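Phí Gripper Pair: Project Report, Home Build Option

Summary of claims

The project plan said that two hand-held grippers, built at home from cheap parts, would let one person collect good folding and sorting data from ordinary laundry. I signed up for this plan and built to it. Having finished, I think about half of it holds up, and the half that does is the boring mechanical half.

Build

The linkages follow the Drillau drawings with few changes. Both tools use black arms with triangular cutouts, round screw heads at the joints and a rubberized pad at each fingertip. The drawings promise assembly in one evening. Mine took three, mostly because the pivots bound up whenever I tightened them properly. Backing them off a quarter turn fixed the binding and introduced play, and the play is still there.

The printed parts used 365 grams of filament. The Pleklow guide claims the pads will grip "any household textile," with no list of what was tested, so I treated that as advertising.

Trials at home

I did the trials with whatever clothing was clean, on soft furniture, which is where clothes get folded in my home. The cover is red with white wedding prints all over it. I was warned this would confuse any tracking software. I have not confirmed that, and neither has the person who wrote the warning into the course forum.

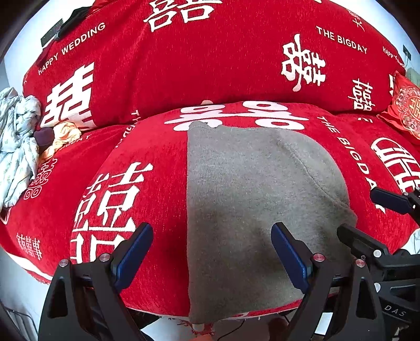
Figure 1. Gray fleece cloth between the open fingers, before clamping. Second gripper at right.

I logged 107 attempts at picking up one item and counted 41 as clean. A clean pickup meant one layer or one whole item, held on the first close. Most of the rest were double layers or a pinch of the cover along with the cloth. The guide's sample results look much better than mine, but its test surface was a hard table.

Knits were the exception. The thick ribbed pieces gave the pads something to bite, and I could hold one upright by an edge without squeezing hard.

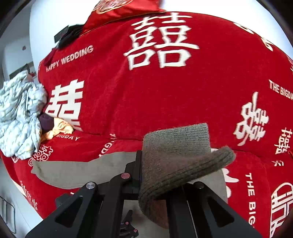
I would not read too much into that. A thick knit is easy for nearly any gripper, including kitchen tongs, and I did try the tongs. They did as well on knits and worse on fleece. The course template has no box for a comparison like that, which seems like an odd thing to leave out.

Cost

Parts came to 37 dollars, not counting the screws I already had or the arm I reprinted after the Kelturport file turned out to be mirrored.

What I would change

Softer pads first, then bushings in the pivots. I would also drop the claim about data quality from the plan until a model has been trained on some of it. So far none has.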